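Pre-Purchase Inspection Checklist: Bench Arm Cell, Room 402

Print this page | E-mail this page
Reading time: 8 minutes
14 shares | 3 comments

This list covers the walk-through we do before asking for money. It is for one bench cell: a small arm, a two-finger gripper, a fixed camera, and the toy kitchen counter used for pick-and-place work. The present cell stays in use until the new one is signed off. Items are marked OK, FIX, or BUY. A BUY item goes on the equipment request for December. A FIX item comes out of the room's own supplies budget and should be closed before the request is sent.

Filled in by Adhiambo Masanja. Comments are under each item.

SECTION A. POWER AND STOPS

A1. Emergency stop can be reached from the operator's chair without leaning over the bench.
Status: FIX
Comment: It can be reached from the chair but only with the left hand. The button box is held down with two screws and can be moved to the front rail. No purchase needed. Move it, then test it again with the operator seated.

A2. Emergency stop cuts power to the arm and the gripper together.
Status: BUY
Comment: It cuts the arm. The gripper has its own supply and stays live. The Bridex quote includes a safety relay that takes both. The Brandes quote lists the relay as an extra, on the second page under accessories. Add it to the Brandes total before the two are compared.

A3. Wall outlets rated for the load, no power strips plugged into power strips.
Status: FIX
Comment: Two strips were in a chain behind the bench. One has been taken out. The camera computer now needs a longer cord, which should come from stores.

A4. Labels on every breaker that feeds the room.
Status: OK
Comment: Labels are handwritten but readable.

SECTION B. ARM AND MOUNTING

B1. Arm base bolted to the bench frame and not to the bench top alone.
Status: OK
Comment: Checked with a wrench. Any new arm will have a different bolt pattern. Ask both sellers for the drawing before an order goes in. An adapter plate made by the shop took 12 working days last time, and that wait has to be in the plan.

B2. Arm cannot reach the door, the walkway, or the operator's chair.
Status: OK for present arm
Comment: The Bridex model has a longer reach than the one we have. With the bench where it is, it would reach into the walkway. Either the bench moves toward the window wall or software limits are set and locked. Moving the bench means moving the outlets, so price that too. The facilities office gives a written price if it is asked for one.

B3. Cables tied back, with slack at each joint and no rubbing.
Status: FIX
Comment: The sleeve near the wrist joint is worn. Replace now. Do not wait for the new arm.

B4. Gripper finger pads clean and even.
Status: BUY
Comment: Pads are a consumable and have never been in the budget. They have been bought one pair at a time on a card, with shipping each time. Put a year's worth on the request as its own line.

SECTION C. WORK SURFACE AND TEST OBJECTS

C1. Counter is firm and does not shift when pushed at the front edge.
Status: OK
Comment: No movement at the front edge. The metal trim along it is tight.

C2. Trays sit flat and fully on the counter.
Status: FIX
Comment: The red tray is long for this counter when it is set at an angle. Its right edge goes out over the sink basin. A low push on that end could tip it. Mark a tray position with tape, or buy the shorter tray. Tape first.

C3. Test objects are a fair mix of hard and soft, smooth and rough.
Status: OK
Comment: The present set has glossy plastic pieces such as the cucumber, and a fuzzy green piece that is soft to look at and hard to hold well. Keep both kinds. When the sellers demonstrate their grippers, they should use our objects and our tray. A seller's own sample blocks tell us very little about what we would be paying for.

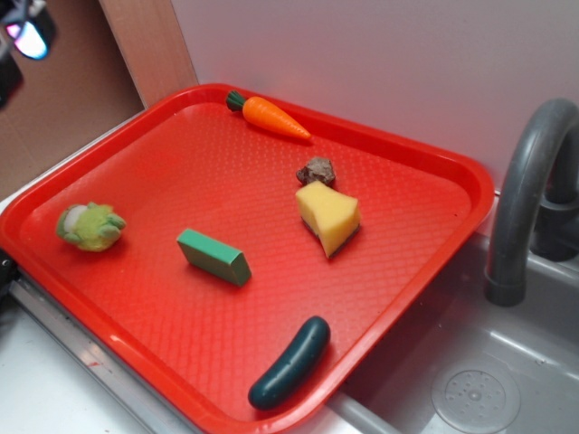
Skelleo ran its trial with our own food pieces last spring, and I would make that a condition for any seller. Ask for the same tray and the same starting layout both times. We let the second seller set things out as they liked and the results could not be compared, so the trial day was wasted. I would also get it in writing who pays for a piece that gets crushed. The amount is small but the argument was long.

Agreed, and added to Section F. The starting layout will be drawn on paper and given to both sellers ahead of the trial.

C4. Spare test objects on hand.
Status: BUY
Comment: We have no matching spares. Toy food sets go out of production without notice, and a replacement carrot in a different size changes the task. Buy a second full set at the same time as the first order and keep it sealed in the cabinet. This is the cheapest line on the request and should not be dropped to save money.

C5. Nothing sharp, hot, or made of glass in the reach of the arm.
Status: OK
Comment: Keep it that way during demonstrations. Visitors put coffee cups down on the counter. A shelf by the door would help.

C6. Surfaces can be wiped down between users.
Status: OK
Comment: Textured trays take longer to clean than smooth ones. The diamond pattern on the floor of the red tray holds crumbs from foam pieces. Use a soft brush. Do not use solvent on any of the plastic.

SECTION D. CAMERA AND LIGHTING

D1. Camera mount is tight and its position is marked.
Status: FIX
Comment: Tight, but not marked. If it gets bumped we have no way to put it back. Scribe the post.

D2. Light is even across the work area.
Status: OK
Comment: Glossy rims and pieces pick up highlights. The present software copes with them. Ask each seller whether theirs does, and have them show it on the glossy pieces. If one of them says a light hood is needed, the hood goes into that seller's price.

D3. Camera lines up with the arm after a restart.
Status: BUY
Comment: It drifts. The check takes a printed target board, and ours is bent at one corner. A rigid board is a small purchase. Jivetwood makes one in the right size. Store it flat.

D4. Storage for recordings.
Status: BUY
Comment: The drive is nearly full. Neither quote includes storage. The cost belongs in the request because the new camera makes larger files. Get the file size per hour from each seller and work from that figure.

SECTION E. PEOPLE AND TRAINING

E1. All users have read the stop procedure and signed the sheet.
Status: FIX
Comment: Two names missing. Both people have badge access. Suspend access until they sign.

E2. A second person is in the room whenever the arm runs at full speed.
Status: OK
Comment: Followed on weekdays. Saturday work is a gap. Until there is a Saturday rota, the arm runs at reduced speed on that day.

E3. Training for the new equipment is priced.
Status: BUY
Comment: Bridex gives one day on site and charges for more. Brandes gives online training only, at no charge. We need on-site training for at least the first users. Add a paid day to the Brandes total so that the two quotes cover the same thing.

E4. Manual is in the room on paper.
Status: OK
Comment: In the wall pocket. The page with the error codes has come loose and should be put back.

SECTION F. CONDITIONS FOR THE QUOTES

F1. Both sellers run the trial on our counter, with our tray and our objects, from the drawn layout.

F2. Each seller states in writing who pays for damage to test objects.

F3. Each quote shows the arm, gripper, relay, mounting plate, camera, training day, and shipping as separate lines. A single total will be sent back.

F4. Each quote gives the yearly service price for the years after the warranty ends. This was missed on the last purchase — the service contract came out of the travel money.

F5. Each seller gives a lead time for spare gripper pads and for a replacement gripper. If the gripper takes longer than a month to replace, price a spare.

F6. The old arm is not traded in until the new one has passed Sections A, B, and D of this list. Offers of a trade-in discount that run out before then are to be left out of the comparison.

SECTION G. OPEN ITEMS BEFORE THE REQUEST IS SENT

Move the stop button box and test it (A1).
Longer cord for the camera computer (A3).
Bolt pattern drawings from both sellers (B1).
Price for moving the outlets (B2).
New sleeve at the wrist joint (B3).
Tape the tray position (C2).
Scribe the camera post (D1).
Missing signatures (E1).

The BUY lines can be written up while these are being closed. Price each one from a quote or a catalog page and attach the page. Last year's request came back because three lines had no source.

Next walk-through: after the tray position is taped and the button box is moved. Use a clean copy of this list and do not write over this one.

Checked by: Adhiambo Masanja
Room: 402

Print this page | E-mail this page
3 comments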